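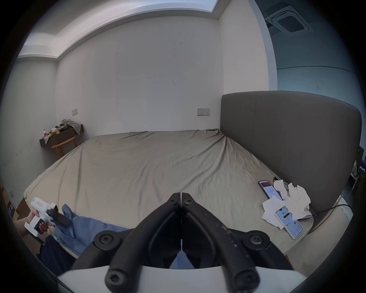
4. Fault Report: Slippage of the Finger Pads

Omo Project, Pullville. Section revised Monday, October 9, 2023.

The hand-held gripper is used with a second unit to fold garments on a bed. During the June trials, the right finger of the Omo gripper began to close late, and thin cloth slipped from the pads before the fold was complete. The fault first appeared after roughly 200 closures.

4.1 Cause

The pivot screw had worked loose — a check of its tightness was missing from the start-up sheet. The finger could then move sideways by up to 5 mm at the tip.

4.2 Safety

A loose finger may trap the skin of the second operator when both grippers are close together. No injury was recorded. Work was stopped under the Bellamy workshop rules until the repair had been inspected.

4.3 Action taken

The screw was refitted with thread-locking fluid. It is now checked every 90 closures. A further trial of 300 closures is planned.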